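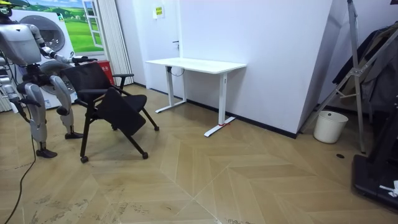
Humanoid pulling a caster chair: base estimate drifts and the planner keeps replanning

Posted by Gyula Bíró, May 31, 2019

I'm working on a task where our humanoid takes hold of an office chair by the top of the backrest and moves it to a goal pose on the floor. One hand does the grasping, the other arm stays down. The chair has casters and is free to roll.

Reaching and grasping work well enough. The trouble starts when the chair moves. The whole-body controller runs with the hand as a position task in the world frame, and the chair pose comes from an external camera through a marker-free tracker at 4 Hz. The footstep planner (Vesutel, stock settings) takes the chair pose as an obstacle and also as the thing to be moved.

What I see in the logs:

- When the chair starts to turn, the wrist force jumps and the base estimate slides toward the chair by a few centimeters.
- The planner decides the next foothold is inside the chair's footprint and throws the plan away.
- It replans, the robot stops with the hand still closed, and the same thing happens on the next step.

I have tried raising the hand task weight from 100 to 700. That made the force spikes worse. I also tried a bigger margin around the chair, and then no plan is found at all. Is this an estimator problem or a planner problem? I would like to keep the footstep planner if I can.

Győző Lengyel

Some of both, but I would start with the hand task. You are asking for a stiff position in the world frame while holding an object whose wheels have to swivel before it goes anywhere. Until the casters line up, the chair resists sideways, and the controller answers by pushing harder. With a high weight that load goes into the feet, you get a little slip, and your estimator believes the foot hasn't moved.

Things to change, in this order:

Put the hand under admittance control in the horizontal plane and keep it stiff vertically. Bring the weight back down to where you had it. Low-pass the wrist force before it goes into the admittance loop, but not so much that you add a long delay.

Take the chair out of the obstacle map once the grasp is confirmed. Attach it to the hand as a carried object with one free rotation about the vertical axis. Vesutel has no idea that the obstacle and the load are the same thing, so it will keep rejecting its own plans.

Between camera updates, predict the chair pose from the hand pose. Four updates a second is too slow for collision checks during a step. Use the camera to correct the prediction and nothing more. Check the timestamps while you're in there. Ours were stamped on arrival instead of at exposure, and the chair always looked late by one step.

If the base still slides after that, log the contact forces on both feet and see whether the slide begins when one foot is lightly loaded. You can lower the trust in that foot in the filter.

folholm_user

Had something similar with a cart. I just opened the gripper, regrasped after every step and that was good enough for our demo. Slow though. Also check your cable isn't pulling on the robot, if it runs on a tether.

Szalai

Győző's second point is the one that fixed it for me. One thing to add: the footprint of a chair on casters is wider than the seat. If you model it from the seat or the backrest, the toe will hit a leg as the chair turns toward the robot. I use a circle around the base for the carried object and a closer polygon only for the final placement.

For the start of the pull, I command a short move along the direction I want, hold, and wait for the wrist force to drop below a threshold before the first step. The casters have usually swiveled by then. It costs a little time at each change of direction.

Gyula Bíró

Thanks. I moved the chair from the obstacle map to a carried object and put admittance on x and y. The replanning loop is gone. In the log from run 349 the base still drifts a bit when the chair rotates, but the plan survives to the goal. Our timestamps were also set on arrival, so I am fixing that next. I haven't tried the short pull before the first step yet.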